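Minutes of the Bench Upkeep Meeting, Two-Arm Cell
Akeck workshop, Plistside
May 27, 2019

Welcome and last minutes

The chair thanked everybody for coming in on a Monday morning and for bringing their own mugs. The last minutes were agreed, with one correction: the spare finger pads are kept in the drawer under the printer, and the minutes had them in the tall cupboard.

1. Finger pads

We had a long and friendly talk about the pads on the grippers. The diamond pattern on the inner faces fills up with dust and sugar, and grip suffers well before anyone would call the pads worn. It was agreed to brush them out every 100 cycles and to change them at 1524, the figure Medve gives in its service sheet. The candy jar stays as our checking piece, as it is a good wide item to close on. 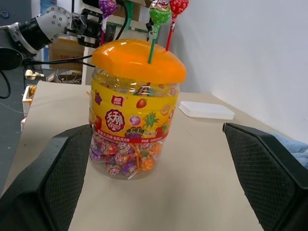
2. Cables

The loops hanging from the arms came up again (they always do!). Long loops let the joints turn freely, but they can swing into the work when an arm moves fast. Agreed to try soft ties on the right arm first, leaving slack at every joint, and to run it at 50 percent speed until we are all happy. Small things such as the lollipops and the black cable adapter should be kept well clear of the loops.
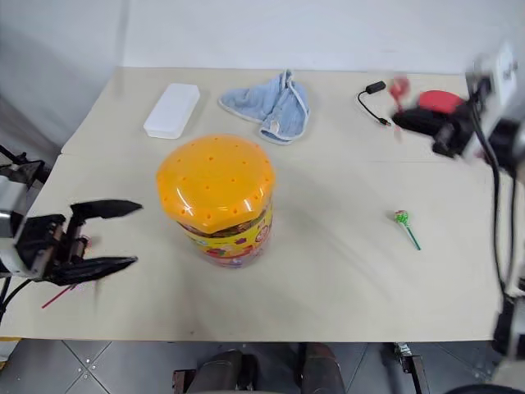

3. Wrist cameras

Focus on the wrist cameras was discussed at some length. Small print on a wrapper makes a handy test, with the lollipops stood upright in the holes of the orange lid and the arm brought in slowly. Daltumex has offered us new lens cloths and we said yes please. Mounting screws to be checked by hand, gently, as two were overtightened in the winter and it took most of an afternoon to get them out. 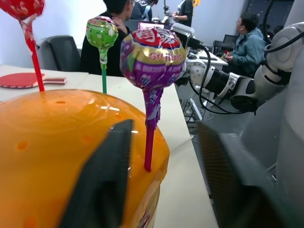 Question from the floor: Do the cameras need to be calibrated again after a pad change?

Reply: Only if the camera bracket has been loosened. A pad change by itself leaves the camera where it was, so a quick gripper zero is enough.

4. Any other business

The cell log has nearly 3 pages left, and a new book is on order. The full service stays penciled in for September. Thanks were given for the lemon cake, and the meeting closed before lunch.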